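Care and Storage of Dishwashing Sponges, Scrubbers and Cloths

Household Guidance, Kitchen Section

The small articles used for washing dishes are handled several times a day and are seldom given a place of their own. They collect at the back of the sink, under the dish rack or on the nearest table. The following guidance covers the selection, daily care, sorting and replacement of sponges, scrubbers, cloths and mesh netting in a household kitchen.

Choosing the right article

Most kitchens need only a few kinds of cleaning article in use at one time. A scouring sponge is suitable for plates, bowls and cutlery. A spiky or wiry scrubbing ball should be kept for pots and pans with bare metal surfaces. It should not be used on nonstick coatings, on printed cups or on the glossy enamel of older cookware. Mesh netting rinses easily and is a good choice for glasses, sinks and vegetables with firm skins, provided that a separate piece is kept for food.

A cloth should be assigned to one task only. The cloth that dries dishes should not wipe the counter, and the cloth that wipes the counter should not be used on the floor. Where several people share a kitchen, different colors make the arrangement easy to follow. A short note inside the cabinet door is also useful during the first weeks.

Daily care

After the last dishes of the evening, rinse each sponge under warm running water until the water runs clear, squeeze it firmly and stand it on its narrow side. A sponge left flat in a dish holds water on its underside and develops an odor. Scrubbing balls should be shaken over the sink to release trapped food. Netting should be opened out fully and hung from a hook or over the faucet.

Cloths should be changed daily and dried before they go into the laundry basket. Cotton cloths may be washed at the hottest setting the care label allows. Fabric softener should be left out, as it reduces the ability of the cloth to take up water.

Metal pots with burned residue should be soaked before scrubbing. Cover the residue with warm water, add a spoonful of baking soda and leave the pot for 20 minutes. In most cases the residue will then lift with a sponge, and the harsher scrubber can remain on its hook.

Sorting the supply

Spare articles should be reviewed twice a year. January and July are convenient months. The work takes 15 minutes and is best done on a table, away from the splashing of the sink. A checkered or plain cloth under clear plastic makes a satisfactory work surface, as crumbs and drips can be wiped away afterward.

Bring everything out, including the items kept behind the dish rack and in the cabinet below it. Place sponges together, then scrubbers, then cloths and netting. Packets and bottles should be set apart from the articles themselves and their labels read before they are returned to the shelf. Any bottle that can be mistaken for a drink, and any drink that has found its way among the cleaning supplies, must be moved at once. Food and drink should be stored on a separate shelf – preferably in a separate cabinet.

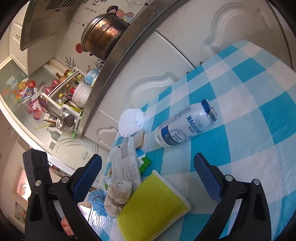 Household Guidance Editor, Votevora

Cloths for storage may be rolled and tied at one end. A tied roll stands upright in a drawer and can be taken out without disturbing its neighbors. Netting should be folded loosely, never knotted, and laid on top. Sponges should remain in their packaging until needed. Where the packaging has been opened, a clean, dry container with a loose lid is sufficient.

Empty packets and plastic bags should be discarded during the review. Instruction cards may be kept if they contain washing directions, and are best placed together in an envelope in the same drawer.

When to replace

A sponge in daily use should be replaced when it crumbles, stays slimy after rinsing or retains an odor once dry. A scrubbing ball should be replaced as soon as loose pieces begin to come away, since fragments may remain in the pot. Netting lasts considerably longer and may be kept until the mesh tears. Worn cloths can be cut into smaller pieces and used for shoes, bicycles or window tracks.

Old sponges should not be passed from the dishes to the bathroom without being marked. Cutting off one corner is a simple and lasting sign that a sponge no longer belongs in the kitchen.

The surrounding area

The dish rack should be lifted and the counter beneath it wiped once a week. Condiment bottles kept near the rack should have their caps and bases wiped at the same time. Stickers on tiles and glass cabinet doors may be cleaned with a damp cloth, working from the center of each sticker outward. Scrubbers should not be used on them.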